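Liste de contrôle — locaux de travail et ateliers légers, bâtiment Onsri

Tournée d'avril, rez-de-chaussée et premier étage
Légende : C = conforme ; NC = non conforme ; AS = à surveiller ; SO = sans objet

La tournée a commencé à 8 h 15 par l'entrée côté parking et s'est terminée à la réserve du premier. Les points sont repris dans l'ordre de la grille habituelle. Les commentaires de la tournée précédente ne sont rappelés que s'ils sont encore ouverts.

1. Accès et circulations

1.1 Porte principale, fermeture et verrouillage — C
Le ferme-porte a été réglé. La porte ne claque plus.

1.2 Tapis d'entrée — AS
Le coin gauche se relève. Le tapis est à retourner ou à remplacer avant l'automne.

1.3 Couloir du rez-de-chaussée, largeur libre — NC
Deux cartons de ramettes et un diable sont stockés contre le mur, en face du local ménage. La même remarque figurait à la tournée précédente. Les cartons doivent aller à la réserve dès la livraison, même quand le livreur les laisse à l'accueil.

1.4 Escalier, nez de marches — C
La bande antidérapante de la troisième marche a été recollée et tient bien.

1.5 Main courante — C

1.6 Éclairage de l'escalier — AS
La minuterie est un peu courte pour une personne chargée. À allonger si le modèle le permet, sinon prévoir un détecteur au palier.

2. Évacuation et incendie

2.1 Issues de secours dégagées — C
Les deux issues s'ouvrent d'une seule poussée.

2.2 Blocs de secours — NC
Le bloc au-dessus de la porte de la salle de réunion ne s'allume pas au test. Pièce demandée à Kirkar, délai non communiqué.

2.3 Plans d'évacuation — AS
Celui du premier étage montre encore l'ancienne cloison. Il reste lisible et l'itinéraire est juste, mais il faut le mettre à jour.

2.4 Extincteurs, accès et plombage — C
Étiquettes à jour. Celui de la cuisine était caché par un portemanteau, déplacé pendant la visite.

2.5 Porte coupe-feu du palier — NC
Trouvée ouverte, maintenue par une cale en bois. La cale a été retirée. Si le passage fréquent de chariots rend la fermeture gênante, il faut demander une ventouse asservie — la cale n'est pas une solution.

2.6 Point de rassemblement — C
Panneau nettoyé, visible depuis la sortie.

3. Électricité

3.1 Armoire du rez-de-chaussée — C
Fermée à clé, schéma présent dans la pochette.

3.2 Multiprises — NC
Deux multiprises branchées l'une sur l'autre sous le bureau du fond, côté cour. À remplacer par un seul bloc de longueur suffisante. Interdiction à rappeler par affichette près de l'imprimante.

3.3 Cordons et rallonges au sol — AS
Le passe-câble de l'accueil est fendu sur une partie de sa longueur. Il tient encore en place.

3.4 Appareils de cuisine — C
Bouilloire détartrée, cordon en bon état. Le micro-ondes a été avancé pour laisser passer l'air derrière.

3.5 Chauffages d'appoint — SO
Aucun appareil trouvé lors de la visite.

4. Sols, plans de travail et mobilier

4.1 Moquette et dalles — AS
Usure marquée devant l'imprimante et à l'entrée de la salle de réunion. Pas de bord décollé.

4.2 Marquages au sol — C
Les bandes adhésives sont à vérifier au pied à chaque tournée. Au couloir, un morceau a été remplacé le mois dernier avec le rouleau de marque Traston, qui accroche mieux sur moquette que le précédent.

4.3 Plateaux en bois — C
Passer la main à plat sur les chants et les angles, chercher les éclats et les fentes entre lames. Ne pas poncer sans accord. L'huile d'entretien est rangée dans l'armoire de produits, étagère basse.

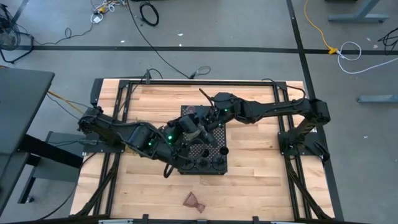

Point 4.3 — Plateau en bois à lames claires, sur sol moquetté gris.

4.4 Stabilité des tables — C
Aucun jeu après resserrage des pieds de la grande table de réunion.

4.5 Rayonnages de la réserve — NC
La plaque de charge indique 400 kg par travée. Sur la travée du fond, elle est illisible et doit être remplacée. Les archives lourdes sont encore en haut ; les descendre sur les deux niveaux inférieurs.

4.6 Sièges — AS
Le vérin d'un fauteuil descend tout seul. Fauteuil mis de côté avec une étiquette, à ne pas remettre en service.

5. Hygiène et premiers secours

5.1 Trousse de secours — NC
Compresses périmées, ciseaux absents. Recomplément commandé chez Ellitz avec les pansements.

5.2 Produits d'entretien — C
Flacons étiquetés, fiches dans le classeur. Un pulvérisateur sans étiquette a été vidé et jeté.

5.3 Sanitaires — C
La fuite du lavabo de gauche a été réparée.

5.4 Ventilation — AS
Grille de la cuisine encrassée. À dépoussiérer avec le reste des bouches d'extraction.

Suites à donner

Immédiat : couloir (1.3), porte coupe-feu (2.5), multiprises (3.2).
Sous 2 semaines : trousse (5.1), archives et plaque de charge (4.5).
À réception de la pièce : bloc de secours (2.2).
Avant la prochaine tournée : plan du premier étage (2.3), passe-câble (3.3), grille de la cuisine (5.4).

Les points AS non cités restent ouverts sans échéance. La prochaine tournée est prévue dans 6 mois, avec la même grille. Une ligne sera ajoutée en partie 1 pour le local à vélos, dont la serrure n'est pas encore contrôlée.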